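Beteck two-arm bench kit: your questions

I'm Angus MacKinnon and I look after the kits once they've left the workshop. Most of these questions land in my inbox every week, so I've put the answers in one place. I last went through the page on Mon 27 March. If something's out of date, shout!

What do I get for my money?

Two arms, two grippers, the body they both bolt to, the control box and all the cabling. You also get a week of setup help from me or from Amos Fitzsimmons, who wrote most of the teaching software and is far more patient on the phone than I am. The table isn't included. People do ask, and I'd love to say yes, but shipping a table costs silly money and you've probably got a decent one already.

What sort of jobs is it good at?

Small assembly work, mainly. Enclosures, lids, little connectors, the sort of thing where a person would hold the part with one hand and fiddle with the other. One of our first customers, Dinsa, makes controllers for greenhouse vents and does short runs of each type, so a big fixed machine never made sense for them. They teach the kit a new box, run the batch and move on to the next one.

It's less good at anything floppy. Fabric, bags, loose wire that hasn't been tied... it'll have a go, but you'll spend a long time teaching it and you may well end up cross.

Do I have to buy special screwdrivers?

No, and I'm glad we went this way. The grippers hold ordinary hand tools, so if you've got a screwdriver you like, start with that one. A longish round handle is easiest because the fingers have plenty to close on. Very short stubby ones are a pain. I keep two of everything in my own drawer, as I'm forever lending them out and not getting them back.

Can both arms work on the same part at once?

Yes, that's really why you'd buy this and not a single arm! You can have a different tool in each gripper and bring them both in on one little box, one from above and one from the side. The software keeps track of where each arm is and slows them down when they get close to each other. You can change how close counts as close, though I'd leave it on the standard setting for your first month. 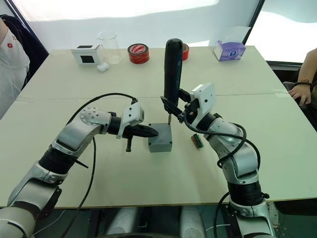 How much room does it need?

Less than people expect. A normal sturdy table will do, as long as it doesn't wobble when you lean on it. The arms come in from the near side, so keep that edge free and put your bits and bobs along the back. If your table has a join in the top, run a fingernail over it. If you can feel a step, keep your parts to one side of it.

Try not to point the whole thing straight at a bright window either. It'll cope, but teaching goes more smoothly in even light, and a cheap blind is enough.

How long does it take to teach a new job?

For a plain lid with a few screws, some 41 minutes was the average when Amos timed the trial at Pesberg. That was with people who'd already had a day on the kit. Your first one will be slower, and please don't judge the thing by your first one. Mine took all afternoon and I work here.

Can I stand next to it while it's running?

The arms run slowly in teaching mode and you can be right at the table with them. For full-speed running you need to do a proper risk assessment for your own site, and I can't do that for you from here. I can send you the one we use at Trondulden as a starting point. Long sleeves, lanyards and dangly jewellery are worth thinking about when you write yours.

What about the cables?

They run on the outside of the arms, looped loosely so the joints can move. Some people look at the loops and want to tidy them up. Please don't! Tie them down tight and sooner or later the wrist will turn further than the cable allows. Use the clips in the bag, leave the slack where it is, and have a look at them once a week for rubbing.

What goes wrong most often?

A screwdriver that's slipped in the gripper, so the tip isn't where the software thinks it is. Open the fingers, seat the handle again, run the tip check from the Tools menu. It takes a couple of minutes. After that it's worn bits, and I'm afraid the cure for those is a new bit.

Can I try before I buy?

You can hire a kit for 5 days. If you go on to buy one, the hire fee comes off the price. Hire slots for December go early, so get in touch sooner if that's when your quiet spell is. Send me a photo of the part you want to work on and its rough size, and I'll tell you whether I think it's worth your while.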